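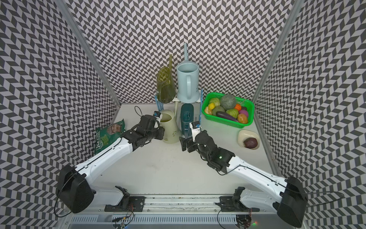
**Momham – Pivia kit review, October**
Started 10 a.m., Nii Odoi chairing. Siltanix on the phone for items 1 and 2 only. Minutes from last time taken as read, one correction: the quote was for the service plan, not the spare arms.

## 1. Where the trial is

- Kit = two arms on the rail, table, walls, wrist cameras, recording software. Siltanix set-up guide still out of date, page on cable routing is for the older bracket.
- 427 recordings on the drive so far. Nii wants the failed ones kept and tagged, not deleted. Agreed.
- Tasks still kitchen type: basket, rack, pitchers. No new objects until the grip settings are settled.
- Home position drifts after a restart. Siltanix say known, fix in next release, wouldnt give a date. Pressed twice.
- Noise complaint from next door – fan, not the arms. Closed.

## 2. Wrist cameras and fingers

Long one. Question was whether the stock fingers are OK for the rack or whether we pay for the narrow set. Straddling one of the blue poles is a fair test, a jaw either side and the bracket in between, and the wrist view is good enough to judge the approach. What it doesnt give is depth down at the bracket. Siltanix suggest using the overhead view as well. Nii: then the brochure should say so, we were told wrist only was enough for this sort of job.

Narrow set not in the base price. Siltanix to lend us one pair, no charge, returned if not wanted. Get that in writing.

Also asked for the finger pads as a separate part number – currently you have to buy the whole gripper. They will ask.

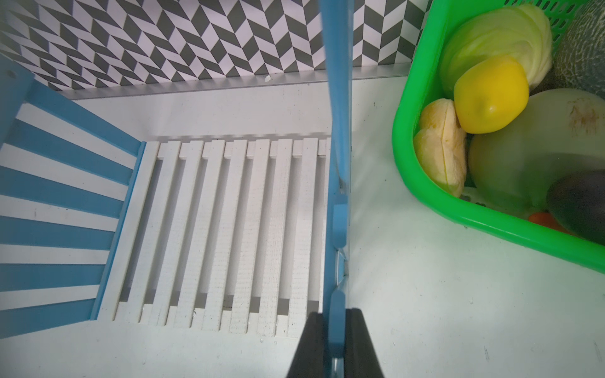 ## 3. Price and service plan

- Siltanix off the call by this point.
- Plan is $2000 a year, covers remote support and one visit. Does not cover pads, cables or anything dropped.
- Response time in the contract is 5 working days. Too slow. Ní Bhriain offer next day but won't touch the software side.
- Could take Ní Bhriain for hardware and leave Siltanix on software only. Worry is each one blaming the other. No decision.
- Nii to ask both for a split quote.

## 4. Soft packaging 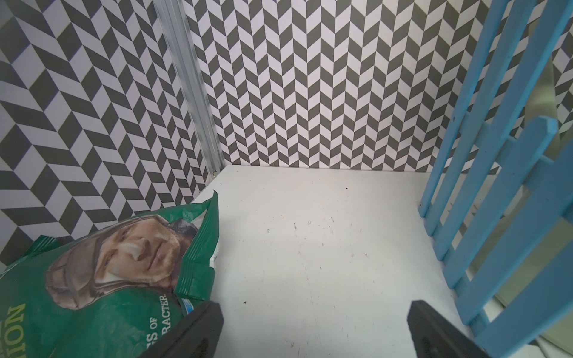

Pivia's object library is the weak spot of the whole offer. Good on solid shapes, thin on anything that folds, and the sales sheet lists "flexible packs" as supported with no detail behind it. We want soft packs in the acceptance test before signing. The green snack bag with the man in the helmet is the one to use – it's crumpled, lies right up against the left wall and half the lettering is lost in the folds, so a pick that depends on a flat printed front isn't going to pass. Test wording: approach from open table side, no contact with the wall, bag lifted and placed in basket. Number of tries to be agreed with Siltanix. Some disagreement over whether a bag against a wall is unfair to the kit, Nii says customers' shelves have walls. Stays in.

## 5. AOB

- Table surface is getting scuffed. Ask if the top can be swaped on its own.
- Login still shared. Separate accounts before the next session please.
- Export format: ok for us, Ní Bhriain can't open it. Park.

## Actions

- Nii – split quotes, both firms
- Nii – letter to Siltanix re loan of narrow fingers, and teh drift fix date
- Momham bench team – tag failed recordings, draft bag test
- Siltanix – pad part number, corrected set-up guide

Next meeting when the quotes are in. Closed 11.25.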